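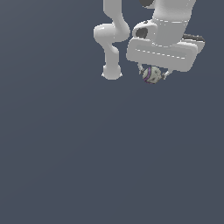
White arm on blue-gray. Computer rendering.

The Knee Number

The flyer came home in my daughter's backpack folded into a square, with gum on it. Every student going out for a spring sport at Palport Middle School was invited to a free movement screening in the small gym. The screening would produce a score. The score would tell us, the flyer said, "how ready your athlete is to stay healthy this season."

"Who's paying for it?" I asked.

"It's free," Celia said.

"Somebody's paying for it."

She was eating cereal at five in the afternoon and did not look like a person who cared. She was twelve. She ran the 800 and threw the discus badly, and she had a real physical already, signed by a real doctor, who had listened to her heart and asked her about fainting. I'd handed it in back in February. I had the copy in the drawer with the warranty for the dishwasher.

I turned the flyer over. At the bottom, in type you'd need to hold up to a window, it said the screening was provided by Ronenum, with support from Rimex. I knew Rimex. Rimex made the knee sleeves they sold on a rack at the drugstore, next to the reading glasses.

"I'm going with you," I said.

"Mom."

"I'll stand in the back."

"There isn't a back. It's the small gym."

She was right. There were folding chairs along one wall and a line of kids in socks along the other, and in between, a square of blue tape on the floor where they were supposed to hop. A young man in a Ronenum polo shirt told each kid to hop on the left foot, then on the right, then squat, then hop again. A second young man typed. Nivaldo Bastos stood by the water fountain with his arms folded, looking pleased, the way he looked at the start of every season before anybody had lost anything.

Nivaldo had been athletic director since before the new track. I liked him. He had once driven a kid to Coutinho and back in the rain to fetch her spikes, and made it to the meet in time for her heat. But he would sign up for anything if it came with a folder.

"Good turnout," he said.

"What does the score mean?"

"It's a readiness score."

"Ready for what?"

He thought about it. "The season," he said.

"And who came up with it?"

"They've got a whole system. They showed me slides."

"Did the slides say whether kids with low scores get hurt more than kids with high ones?"

"There was a graph," said Nivaldo.

I asked him what was on the graph. He said it went up. I asked him what went up. He said he'd have to find the folder.

Celia hopped. She has always been a terrible hopper. She came down on the blue tape, giggled, looked at her friend Maren, and came down on it again. The young man with the polo shirt said that was great, that was perfect, and the other young man typed something that took longer than "perfect" should take to type.

Her sheet came out of a little printer on the bleachers. It had the outline of a person on it, facing forward, and the person's knees were colored orange. Underneath it said 40. It did not say out of what.

"Out of what?" I asked.

"It's more of a profile," said the young man.

"But it's a number."

"It's a number that's part of a profile."

"What did the kid before her get?"

He said he couldn't share another athlete's information. I said that was good to hear, and who could he share Celia's with? He said it was all in the consent. I asked to see the consent. It was on the tablet, and the tablet belonged to the printer, or the printer belonged to the tablet, and if he closed out of the one screen he would lose the line. There were still a lot of kids in socks.

"You can look at it at home," he said. "There's a link."

At the bottom of the sheet was a coupon for a Rimex knee sleeve. Ten dollars off a pair.

I'd like to say I was calm in the car. Celia held the sheet in her lap and kept touching the orange knees with one finger.

"Do they hurt?" I said.

"No."

"Have they ever hurt?"

"When I fell off the Bastos's dock."

"That was your elbow."

"I landed on everything," she said. Then, after the light changed: "Maren's knees were green."

"Maren takes gymnastics."

"So hers are better."

"So she's better at hopping on tape."

She didn't answer. I could tell it had gone in, though, the way a thing goes in at twelve and you can't reach it to get it out again. At dinner she went up and down the stairs for the salt, and she went sideways, holding the rail.

I called the doctor's office the next morning and got the nurse, who had been giving Celia shots since she was a baby. I read her the sheet. She asked me to read it again.

"Forty what?" she said.

"That's what I'd like to know."

"Does she limp? Any swelling? Does she wake up with it?"

No, no, and no.

"Then let her run," the nurse said. "If something hurts, bring her in. Is there really a coupon?"

I told her there was really a coupon. I heard her tell somebody else in the room.

The link took me to a page where I could make an account. I don't like to make an account to find out what I've agreed to, but I made one, under my married name with a letter wrong. The consent ran long. Most of it was the usual. In section 7 it said that by taking part the athlete's family agreed to receive "product guidance," and in the section after that it said the readiness score was not medical, should not be used to clear or hold out any athlete, and made no claim to predict injury.

I read that one out loud to the dog. Then I printed it and drove it over to the school.

Nivaldo was in his office behind the ball cage, eating a sandwich over a seating chart for the banquet. He moved the banquet to one side for me. He read the paragraph with his finger under the words, and then he wiped his finger and read it again.

"Well," he said. "That's lawyers."

"It says it doesn't predict anything."

"They have to say that."

"Maybe. Or maybe it doesn't predict anything."

He had found the folder, it came out. He pulled it from under a box of relay batons and showed me the graph. The line did go up. Along the bottom it said 2019, 2020, 2021, 2022. Up the side it said Schools Enrolled.

We both looked at it for a while. A whistle was going in the big gym, over and over, somebody's nephew probably.

"I thought that was knees," said Nivaldo.

"I know you did."

"Coach was going to use these to set the practice groups. She's got the orange ones doing band work while the others run."

"For how long?"

"Till they're green."

"And how do they get green?"

He looked in the folder. I watched him do it. There was a page about a second screening at the end of the season, and that one wasn't free. He closed the folder and put the baton box back on top of it, square, as if it might get out.

He said he would talk to the coach. I have heard him say he would talk to people before, and I told him so, and he said that was fair. He offered me half the sandwich. I wouldn't say I won anything. A notice went up on the athletics page the following week, saying that movement scores were for information only and that students with a current physical were cleared for all practices. It didn't say anybody had been wrong. It thanked Ronenum for its time. The small print at the bottom about the knee sleeves was gone, but it could have been dropped by whoever pasted it in.

Celia ran the 800 at Coutinho and came in 4th. I was at the fence on the second turn, and I am sorry to say I watched her knees the whole way around. I have no idea what I was looking for. They went up and down. Maren, with the green ones, sat out with shin splints and held everybody's sweatshirts.

In the car I asked how it felt.

"My knees were kind of weird," she said.

"Weird how?"

She bent one and straightened it, and thought.

"I don't know," she said. "Orange."

I took the sheet out of her bag when we got home and put it in the drawer under the dishwasher warranty. The coupon I cut off first. It was good until summer, and my own left one has been bothering me on the stairs.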